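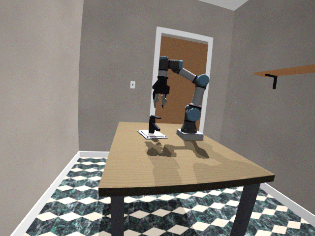
The man who runs the test bench at Risavik has been asked when a robot will do his dishes so often that he now answers before the question is finished. "Not this year," he says. "And not the year the brochure says, either."

His job is to take arms other people have trained and find out whether they can do a chore. Most of it starts in simulation, where a run costs next to nothing and a dropped plate doesn't need sweeping up. I told him that sounded like a good way to avoid finding anything out. He didn't argue much.

"You get flattering numbers in there," he says. "The lighting behaves. The table's the height you said it was. Then you put the same program in front of a real sink and it's hopeless."

The chore he was happiest to talk about is one he calls Kotian, a shelf-restocking job meant for small shops. In simulation it ran 400 times with a failure rate he describes as "respectable". On a real bench, with real packets, the arm got through 20 before someone had to step in. He has kept a list of what stopped it. Crinkly plastic is on there twice.

I asked about laundry, the one everybody wants. He laughed. Damon, the folding trial, took around 240 seconds for a single tea towel, and he wouldn't have put the result in his own drawer. "My kid's faster, and my kid hates it."

What bothers me is that the short videos never mention any of this. He agrees up to a point, but says the people making them aren't lying. "They show you the take that worked. Ask how many takes. If they won't say, you've got your answer."

He does think something will come of it, probably in the back of a shop before it turns up in anybody's kitchen. A storeroom can be arranged to suit the machine - same bins, same spots, no dog. He has less patience with Jiria, a home trial that wanted one arm to handle 7 different jobs. "Pick one. Do it all day. Then come and see me."

I asked what he'd pay for a robot that only wiped down the bench, and did it properly. He thought for a while and said he already owns a cloth.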